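We use cookies to improve your experience on this site. Accept / Manage preferences

Workshop notebook, glue and finishing bench
2018-11-19

Hide glue again. The Clasadton batch, mixed in July and kept in the fridge under a label I can no longer read, has gone thin. It smells like a pond. I used it on a test joint anyway, on the theory that science requires sacrifice, and the joint came apart in my hands with a small polite click.

Fresh batch this morning. Granules from the new sack, 50 grams, soaked in cold water until they looked like frogspawn, then into the pot. The pot thermostat says 60 C and means something else. Two thermometers in the water bath disagreed with each other and both disagreed with the dial. I went with the one that has been dropped fewer times.

Test strips, beech to beech, no clamps, rubbed joint only:
- old glue, 7 strips, all failed by hand
- new glue, 7 strips, none failed by hand, two failed with the mallet, wood tore in both

So the glue was bad and my technique is merely average. I'll take it.
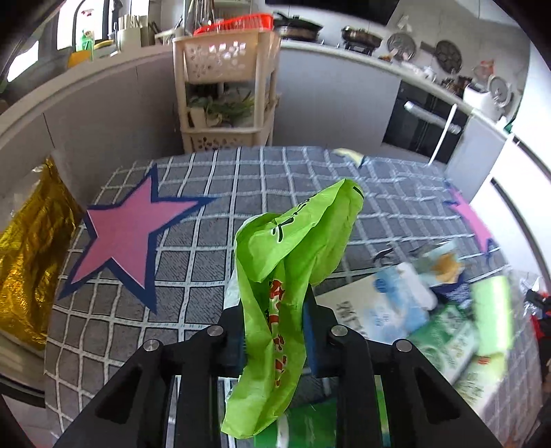 The Volstead chair is the reason for all this. Back left leg has been repaired at least twice before, once with hide glue and once with something yellow that does not care about steam, hot water, vinegar or bad language. Got most of it off with a card scraper. The mortise is now oversized by a veneer's thickness, so I'm lining the tenon cheeks with shavings off the same beech. Dry fit is snug. Dry fit is always snug. Ask me again when it's wet and I have 94 seconds before the glue gels, a figure I got by timing it on the bench with the door open. With the door shut I'd get longer, and also a headache.

Things to do before glue-up:
- warm the parts (lamp, not the heat gun, see scorch mark on the Plater stool)
- cut cauls for the seat rail, the curved ones, the last pair got used as doorstops
- find the other strap clamp

Price note: the sack came to almost 600 with shipping. For that I could have bought the yellow stuff for life and left the whole mess to whoever repairs this chair next.
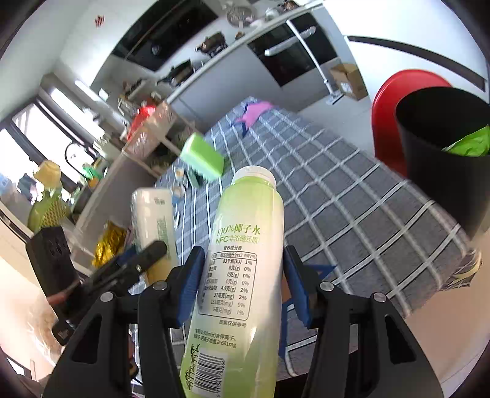

Jankauskaitė has read the page above and objects to the open door: a draft chills the surface before the joint closes, so the gel time I measured is the draft's and has little to do with the glue. Run it again with the door shut and the parts warmed, and write down the room temperature this time. Also, a pinch of urea would slow the gel and save me from having to hurry, which I have never been good at.

Fair on all counts. Reran it with the door shut, room at 19 C, strips under the lamp first. Noticeably longer before it strung. Haven't tried the urea. I want one variable at a time, and I also don't have any urea.

Glue-up tomorrow if the strap clamp turns up. If it doesn't, rope and a stick, as our ancestors intended. Leave the pot lid ON overnight, whoever is last out. The skin on the last batch could have been stretched over a drum.

3 comments · 12 shares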